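Chapter 4
Watching, Counting and Judging: How Spectators Measure a Season

In the spring the Prundcombe women's handball club finished in fourth place, two points behind the team that went up. The local paper called the season a disappointment. The club itself printed a poster with the words "Our best year". Both had looked at the same table of results, and both could defend their opinion. This chapter asks how such a difference is possible.

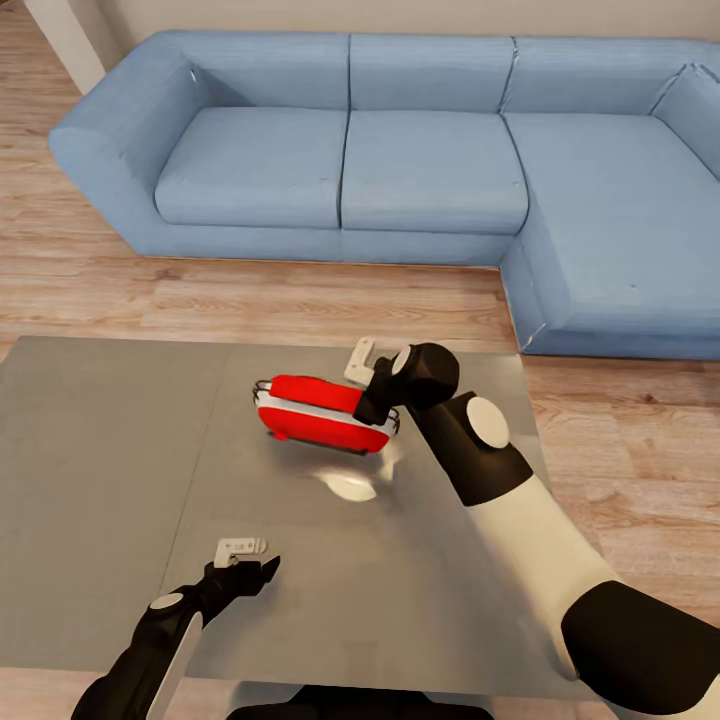

Most people who follow a sport do not follow it from the stands. For every person in the hall at Prundcombe, which has 200 seats, there are several more who see the match on a screen, and they judge it under other conditions. A spectator at home, stretched on the long end of a light blue corner sofa, hears the commentator first and the crowd second. She sees the replay of each mistake, and for this reason she may remember more mistakes than the person in the hall.

Researchers of fan behavior speak here of the frame of comparison. A supporter may compare the result with last season, with the neighbor club or with what was promised in September. The choice is often not conscious - it comes from habit, and from the people with whom we watch.

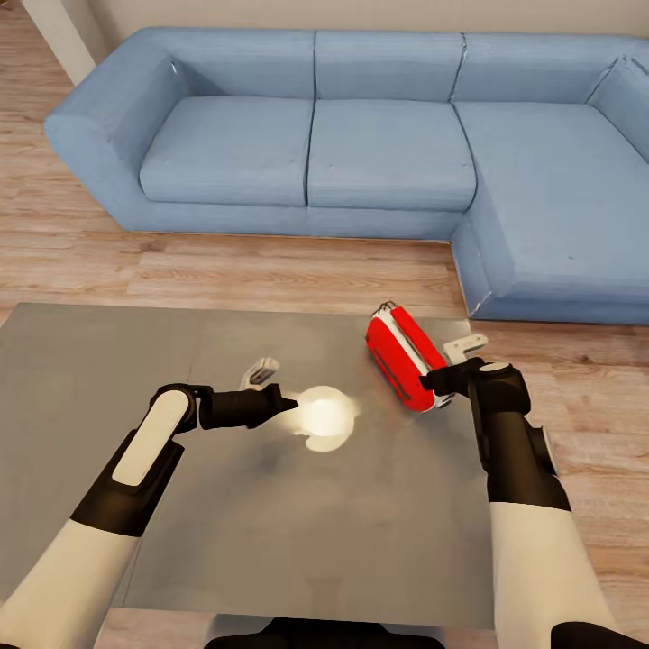

The second question is what should be counted. Points are easy to count, but they arrive late. Grímsdóttir, in her study of small clubs, collected 691 answers from supporters and asked them to name one moment which made the season worth following. Few of them named a final score. Many described a save, a first goal by a young player or a match that was already lost.

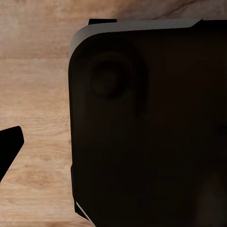

We must be careful with such answers, as memory is kind to the team we love. The section on the Plorkent method, later in this chapter, shows one way to correct for this: supporters write a short note after each match, before they read any report.

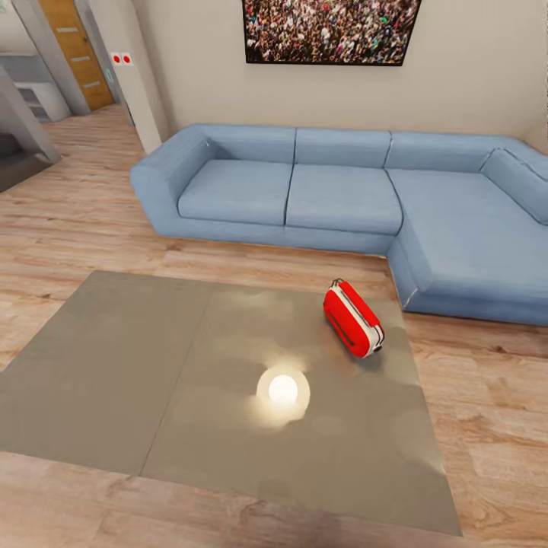
Fiachra Ó Dálaigh objects that a note written in anger is no more exact than a memory, and that he would trust the league table before either of them. His objection is a serious one, and we return to it in section 4.3.

Before you read further, choose a team you know well and write down in two sentences whether its last season was a success. Keep the page. You will need it at the end of the chapter.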